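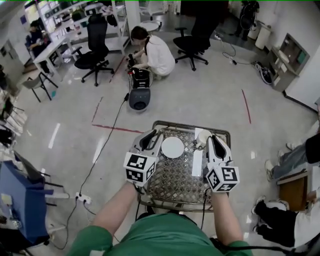 Round plate and white cup on the mesh-top cart

Wetby Support – Ivero pocket music player
Subject: Player stops syncing at 77 percent, every single time
Opened by: Kadri Mockus
Handled by: Thirumalai Kandasamy
Status: Closed

Kadri Mockus, 9:14 am

Hi! I backed the Ivero back when it was a drawing and a promise, and mine finally came in May, so first of all, well done for shipping a thing (I have backed others that never got that far). I love it. The wheel is lovely, the headphone jack is where a headphone jack should be, and I've gone back to listening to whole albums on the bus.

My trouble is the sync. I keep my music on an old laptop and use the Bilgate desktop program to copy it over. It starts off fine, the little bar creeps along, and then it gets to 77 percent and sits there. No error, no beep. The fan on the laptop calms down like the job is finished and the player still says "Do not unplug." Last night I left it and went to bed, and it was still at 77 percent at breakfast.

What I've tried so far: another USB port, restarting the laptop, restarting the player (hold the wheel down and count, as per the booklet), and taking the program off and putting it back on. Same number each time. I have a 128 GB memory card in it and there's loads of room left.

Thirumalai Kandasamy, 10:02 am

Hello Kadri, thanks for the kind words and for sticking with us. Could you tell me which version of Bilgate you're on (Help menu, bottom line), and whether the card was formatted in the player or on the laptop? Also, please try a sync with the card taken out. The built-in memory will hold a couple of albums.

Kadri Mockus, 10:40 am

Bilgate says version 3. The card was formatted on the laptop, I'm pretty sure – I'd been using it in a camera before that and wiped it on a Sunday-afternoon sort of whim.

Took the card out, picked two albums, and it went straight through! All the way to the end, "Safe to unplug," everything. Put the card back in, tried the full library again, and we're back at 77. So the card is bad?

Thirumalai Kandasamy, 11:15 am

Maybe, but I wouldn't throw it away yet. Please copy anything you care about off the card, then format it from the player itself: Settings, Storage, Card, Erase. This wipes the card completely. Then run the full sync again and let me know where it stops, if it does.

Kadri Mockus, 1:27 pm

Done, and I had high hopes, because the first part went noticeably quicker. Then 77 again. I said a word.

I did notice something this time, though. I was watching the names of the songs go by at the bottom of the window, and the last one showing was a track from a folder called Pillai. That's a box set of live recordings I ripped from CDs years ago, and I gave the files ridiculous names, with the date and the venue and who was in the band that night. Some of them go on for longer than this message. Could that be it, or am I grasping?

Thirumalai Kandasamy, 1:50 pm

You might be on to something. Can you move the Pillai folder out of your music library for now (drag it to the desktop, don't delete it) and sync without it? And if you could send me the log, that would help. It's under Help, Save Log.

Kadri Mockus, 2:31 pm

It worked!!! 22 minutes from start to finish and it's all there, cover art and everything. I'm listening to it as I type this. Log attached.

Of course now I'm missing the box set, and it's the bit of the library I care about most. I don't fancy renaming the whole lot by hand if there's a way around it. There's also the matter of the program just sitting there and saying nothing – if it had told me "this name is too long" I'd have grumbled and fixed it last night.

Thirumalai Kandasamy, 3:36 pm

Great news, and the log backs you up. The program tries to write the first track in that folder, the player refuses the name, and Bilgate keeps trying again without ever giving up or telling you. That's a fault on our side and I've passed it to the people who look after the desktop program, with your log. I can't give you a date for a fix.

For now, you can have Bilgate shorten names as it copies. Go to Preferences, Copying, and tick "Use short file names on device." The files on your laptop stay exactly as they are, and the player reads the title from the tags inside the file, so you should still see the full title on screen. Then put the folder back and sync again.

Kadri Mockus, 4:45 pm

Ticked the box, put Pillai back, held my breath at 77 (old habits) and it sailed past. Full library on the player. The long titles scroll across the screen very slowly, which I rather enjoy.

One small thing while you're here: in one of the concerts the tracks are in alphabetical order now instead of the order they were played. The other concerts are fine.

Thirumalai Kandasamy, 5:05 pm

That concert probably has no track numbers in its tags, so before this the file name was doing the sorting. If you select the album in Bilgate, drag the songs into the right order and choose Number Tracks, it will write them in for you. Sync once more and they should line up.

Kadri Mockus, 5:38 pm

They do. The encore is at the end again. You can close this one, and please let me know when the fix is out so I can untick that box. Thanks for your patience!

Thirumalai Kandasamy, 5:44 pm

Closing now. I've added you to the notice list for the Bilgate fix, so you'll get an email when it's released. Enjoy the box set.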